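Cahier d'atelier, modèle de pronostics, février 2019

Repris le modèle de buts avec Chalerm. La base contient maintenant 786 matchs, dont 138 sans cote de clôture. Je les laisse dans l'apprentissage mais je les sors du calcul de rendement, sinon on compare à rien du tout.

Premier essai avec l'avantage du terrain fixe pour tout le championnat. Résultat médiocre sur les petits clubs : Dralusthorpe est surestimé à l'extérieur presque à chaque journée. Passé à un coefficient par équipe, avec rappel vers la moyenne. Mieux, mais ça bouge trop après une série de trois victoires. 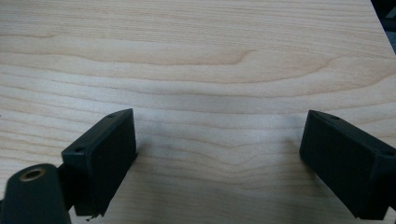

Nattawut propose de pondérer les matchs par ancienneté, demi-vie de 230 jours. Testé cet après-midi. L'erreur baisse un peu sur les totaux (plus/moins 2,5 buts), rien de net sur le 1N2. À garder en option dans Bumow, désactivée par défaut.

Bug trouvé par Tala : les matchs reportés étaient comptés deux fois, une fois à la date prévue, une fois à la date jouée. Corrigé à l'import. Il faut relancer tout ce qui précède, donc les chiffres d'hier ne valent plus rien. 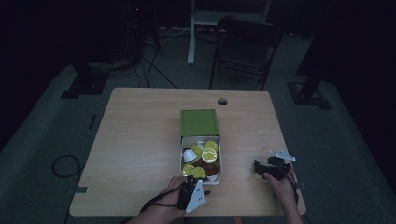
Mise : on reste au quart de Kelly, plafond à 2 % de la caisse. Caisse fictive de 3 000 euros, pas d'argent réel avant juin. Wiroj voudrait monter à la moitié, je suis contre tant que la calibration des nuls n'est pas réglée.

À faire :
- relancer les simulations après correction
- vérifier les cotes de Sriwong, deux lignes semblent inversées
- demander à Pichit le fichier des blessés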